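The Returns Shelf

The bookstore in Ralton closed at six, and at ten past six the woman who owned it found the book again.

It was on the returns shelf behind the register, a green hardback with no jacket. She had sold it in June to a man passing through on his way to Strebel. She had sold it again in July, to a student. Both times she had written the sale in the ledger, and both times the book had come back with no one bringing it.

She opened it to page 417. The corner was folded down, as it had been before. Someone had underlined one sentence in pencil: "He left the key where she would look last."

She went back to the ledger. Her husband used to keep it, and his entries ran up to the spring before last. After that the handwriting was hers. She turned back through his pages, looking for the title, and found it near the front. Bought from the Vorketti estate, one box, 67 books. Next to it he had made a small pencil mark, the same kind of line.
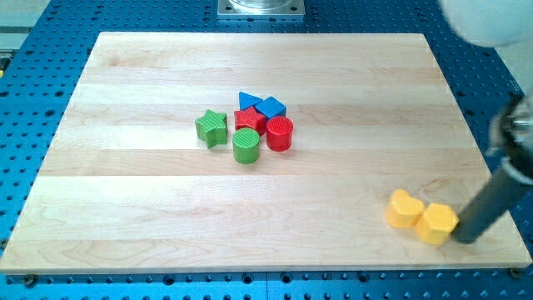
She locked the front door and started with the cash drawer. Then she did the desk, the coat hooks and the tin where they kept the stamps. She had looked in all of these places in the first month, when she still wanted to get into the upstairs room. Later she had stopped wanting to.

The last place was the poetry section. He had never sold much poetry and neither had she. There were more than 300 volumes on those shelves and she dusted them once a year. She took them down one shelf at a time and stacked them on the floor.

The key was behind the bottom row, taped to the wall.

She went up. The room was smaller than she remembered. On the desk was a box with the Vorketti label still on it, and in the box were 66 books and a gap the width of a thumb. She put the green book in the gap. It fit.

She sat in his chair for a while. Then she went down to put the poetry back – it took her until nearly nine – and left the upstairs door open.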